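스코스텐, 휴머노이드 작업 검증 서비스 '스토르나리' 5월 접수 시작

주거 환경을 재현한 시험실에서 고객사의 제어 모델을 대신 구동하고 결과 데이터를 제공

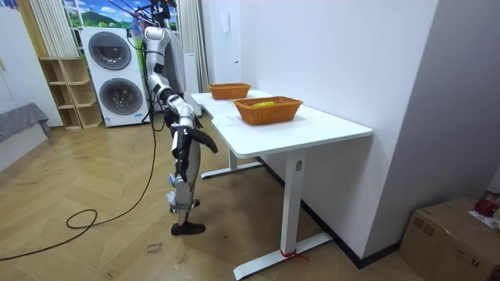
로봇 시험 대행 업체 스코스텐(Skosten)은 가정용 휴머노이드 조작 작업을 위탁 검증하는 서비스 '스토르나리(Stornari)'의 신청을 5월부터 받는다고 밝혔다. 로봇 본체를 보유하지 않은 소프트웨어 개발사와 대학 연구실이 주 대상이다.

신청 기관은 제어 모델과 작업 지시서를 제출하고, 스코스텐은 이를 자사 시험실의 전신형 휴머노이드에 탑재해 정해진 횟수만큼 반복 실행한다. 기본 상품은 작업 1종당 50회 실행으로 구성되며, 시험마다 관절 각도와 손가락 토크, 고정 카메라 영상, 작업 성공 여부 판정표가 제공된다. 물체의 초기 위치는 회차별로 변경되고 변경 값은 로그에 함께 기록된다.

현재 선택할 수 있는 작업은 모두 40종이다. 바구니에 물건 담기, 탁자 위 물건 옮기기, 서랍 여닫기, 세탁물 투입 등 다지 로봇 손을 사용하는 항목이 중심을 이룬다. 보행을 포함한 작업은 상부 지지 케이블을 연결한 상태에서만 실행하며, 계단과 문턱 통과는 이번 상품에서 제외됐다.

스코스텐의 시험 운영 책임자 라헬 비스(Rahel Wyss)는 "시뮬레이션 성공률과 실기 성공률의 차이를 같은 조건에서 반복 측정하는 것이 서비스의 목적"이라며 "실패한 회차의 원본 데이터도 삭제하지 않고 전달한다"고 말했다.

회사는 정식 접수에 앞서 시범 운영을 진행했다. 이 기간에 수행한 실행은 총 405회이며, 이 가운데 239회가 성공 판정을 받았다. 실패 원인으로는 파지 위치 오차가 가장 많았고, 손목 자세 제한에 따른 중단과 통신 지연이 뒤를 이었다. 작업별 세부 수치는 공개되지 않았다.

시범 운영에 참여한 제어 소프트웨어 업체 헬스트룀(Hellström)의 상 꽈익(Sang Quách) 엔지니어는 로그의 시간 동기화 품질을 장점으로 꼽았다. 반면 모델 교체 때마다 초기 보정을 다시 거쳐야 하는 점과 손끝 촉각 데이터가 기본 항목에 없는 점은 개선이 필요하다고 지적했다. 스코스텐은 촉각 데이터를 별도 옵션으로 추가하는 방안을 검토하고 있다.

제출 모델은 컨테이너 형식이어야 하며, 외부 서버에서 추론하는 방식은 지원하지 않는다. 결과 데이터의 권리는 신청 기관에 귀속된다. 요금은 작업 종류와 실행 횟수에 따라 개별 견적으로 산정된다. 데이터 열람에는 브린리(Brirnley) 뷰어가 사용되고, 원본 파일은 별도로 내려받을 수 있다.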